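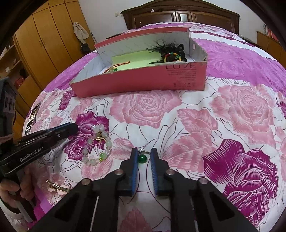

How do you sort out years of hair clips and bracelets without buying a single organiser? You tip the lot onto the bed, find an old shoe box, and only let things back in one at a time.

I came to this method out of meanness. I'd spent a February evening looking at jewellery storage online, and the Kullen stand I fancied (felt-lined drawers, little brass knobs, very lovely) was £49. For that I could have bought more bracelets! So the stand stayed in the basket and I went looking in the bottom of the wardrobe instead.

A shoe box turns out to be a good size for the job. Mine is red and white with LOVE on the front, which is more cheer than I get from most storage, and it has an oval hole in the end for pulling it off a shelf. I put a sheet of pale yellow-green paper in the bottom so that small things show up — a thin red string bracelet can vanish in a bare box for months.

The bed matters too, and here I have to confess to a mistake. My quilt is covered in enormous pink roses. It's my favourite thing in the room, but a hair clip with a pale pink flower on it might as well be in camouflage. If you own a plain white towel, lay it down first. I never remember.

My rules are loose. Hair things go to the back: the feathery black one in the corner, the rainbow-striped elastic next to it. Bracelets go to the front, laid flat. Anything with beads gets a gentle tug before it's allowed in, because elastic perishes and I have crawled about after beads quite enough. The white and pale green one with the gold bow is a keeper whatever happens — I'd restring it on bootlace if I had to.

Then there are the orphans. Loose pendants, single earrings, the odd charm. I used to keep them all in a Revholm mint tin "for mending" and mended none of them. Now I allow myself 5, and a little green bead on a silver ring is always one of them. The rest go to the swap table at the Mansour, our local café, where somebody's daughter will be thrilled.

It takes me an hour with tea, longer if I start trying things on. The lid of the box went missing ages ago, so mine lives under a folded scarf on the second shelf.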